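# Larkmont frena sus pinzas manuales tras un fallo de cierre

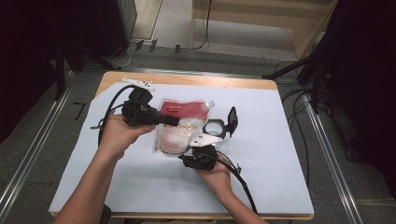

La empresa Larkmont ha retirado temporalmente 6 pinzas de mano de su centro de Torotville, donde varios operarios las usan para grabar movimientos que después debe imitar un robot. El motivo, según una nota difundida en noviembre, es un «cierre no solicitado»: los dedos de la herramienta se juntaban sin que el operario hubiera accionado el mando.

La compañía habla de una incidencia menor y asegura que no hubo heridos. Puede ser. La misma nota admite, sin embargo, que el fallo apareció en 291 grabaciones de una tanda de 700, una proporción difícil de despachar con ese adjetivo. Tampoco aclara cuánto tiempo pasó entre el primer aviso y la retirada.

Negussie, el proveedor de las pinzas, atribuye el problema a un conector del cable que pierde contacto al girar la muñeca. Larkmont apunta más bien al programa de control, suministrado por Cludora. Cludora dice que está revisando los registros y no ha dado plazo. De momento hay tres empresas y dos explicaciones, ninguna acompañada de un informe técnico que se pueda consultar.

Queda además la cuestión de los datos. Larkmont sostiene que las grabaciones defectuosas se han apartado y que el entrenamiento del robot sigue «con normalidad», pero no explica cómo las distinguió de las buenas — ni si alguna llegó a usarse antes.

El resto de las pinzas sigue en servicio con un límite de fuerza más bajo, fijado por el propio fabricante. La empresa prevé devolver las retiradas a las mesas cuando Negussie cambie los conectores, es decir, la pieza que Larkmont no considera culpable.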